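Home Issues Authors Search Contact

3. What the Illodmont court book says, and what it leaves out

I came to the Illodmont court book expecting a heresy trial, and what I got was mostly bills. The clerk put down the cost of candles, of rope and of bread for the guards, and then, squeezed between two lines about firewood, the sentence itself. I read that page over and over in September 2019 and I still find it chilling!

The man on trial was a bookbinder from Tranden, held for 15 weeks and questioned 12 times. He never gets a name in the book (he is just "the binder"), and we only know his trade because the court sold off his tools afterwards to pay the gaoler.
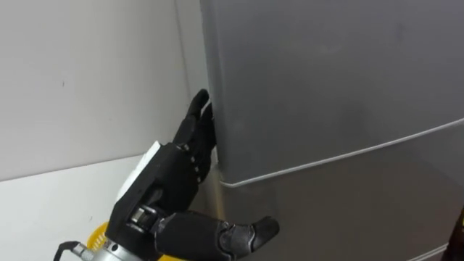
Figure 2.

So was he burned for what he believed? I think he was burned for what he printed, or helped to print, and the court didn't much mind which. The charge sheet talks about 500 copies of a pamphlet against the tithe, and it spends far longer on those than on anything he said about the Mass.

Inskip and Jurkov both put the execution in December, and I'm happy to go along with them, though I'd quibble over the year. The firewood was paid for on 2 separate dates, and only the later one fits with the sale of the tools. I'll come back to the gaoler's accounts in section 4, where the handwriting changes and things get a good deal messier.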